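Rolcombe Home Sorting Guide: Frequently Asked Questions
Floor sorting of mixed household and pantry items
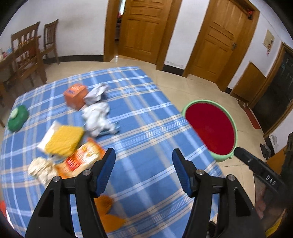
Mixed items on a plaid cloth over floor tiles, with a basin standing to the right of the cloth.

Last updated April 16, 2019

What is floor sorting?
Floor sorting is a way of clearing a cupboard, shelf or shopping load by moving everything on to a single cloth at floor level, grouping it there, and returning it by group. It suits homes where the table is too small or already in use. The method applies to dry goods, packets, boxed items, bags and small textiles. It does not apply to glassware, knives, medicines or cleaning chemicals, which should be handled separately at worktop height.

Why use a cloth on a tiled floor?
A cloth keeps packets off the tiles, marks the limit of the working area and catches spilled grains or powder. At the end it can be lifted by the corners and shaken out. On smooth tiles a thin cloth may slide. Place a heavier item near each corner or use a non-slip underlay.

What size of cloth is suitable?
A single-bed sheet or a medium tablecloth will take the contents of one cupboard. Leave a margin of 8 cm clear along every edge so that items do not roll off when the cloth is moved. If the margin cannot be kept, the load is too large and should be split.

Does the pattern of the cloth matter?
Not for hygiene. A check or plaid gives ready-made lines for setting out rows. A busy print makes small items such as clips and bottle tops harder to find. Plain white shows spills well but also shows every mark afterwards.

In what order should items be grouped?
Use the following order:
1. Boxes
2. Rigid tubs and containers with lids
3. Sealed packets
4. Opened packets and part-used bags
5. Empty bags
6. Cloths and other textiles

Boxes go to the back of the cloth, where they can stand upright. Textiles go nearest to the person sorting and are folded last.

How should packets of granular food be handled?
Lay them flat, seam upwards, and check the corners for small splits. A packet with a split should go straight into a lidded container. Do not stack boxes on packets of this type. Write the contents and the opening month (for example, December) on the new container, as the original packet will be thrown away.

What about snack bags?
Treat sealed snack bags as fragile and full-sized: they contain air and cannot be compressed for storage. Opened snack bags are folded over twice, clipped and stored upright.

What should be done with crumpled plastic bags?
Feel each bag before setting it aside. Thin white bags often hide small items, and a lumpy bag should be treated as full until it has been opened. Empty bags are flattened, folded in thirds and kept together in one larger bag. Bags with holes or food residue are discarded.

Should cloths be sorted with food?
They may share the sheet, but they should not touch opened food. Wadded cloths must be shaken out away from the sorting area. Any cloth whose condition is uncertain goes to the wash. Clean cloths are folded to one common size so that they stack.

What is the basin for?
A plastic basin placed beside the cloth takes items that are leaving the area, either for washing or for another room. It should stand on the bare floor, within arm's reach. A basin set on the cloth prevents the cloth from being lifted. Use one basin only, and empty it before starting the next load.

How much floor space is required?
Allow at least 96 cm between the edge of the cloth and the nearest doorway in use. Chairs should be moved back to the wall. Doors opening on to the area should be checked for clearance before the cloth is laid.

How long does one load take?
An average cupboard takes almost 175 minutes if everything is wiped and relabelled. Sorting without wiping is considerably quicker. Stop for a break if kneeling becomes uncomfortable, and use a folded towel or a low stool.

How often should it be repeated?
We suggest 3 times a year for dry food and once a year for household textiles. Shelves that are used daily may need more frequent attention.

Can this guide be printed?
Yes. It may be copied for household use without charge.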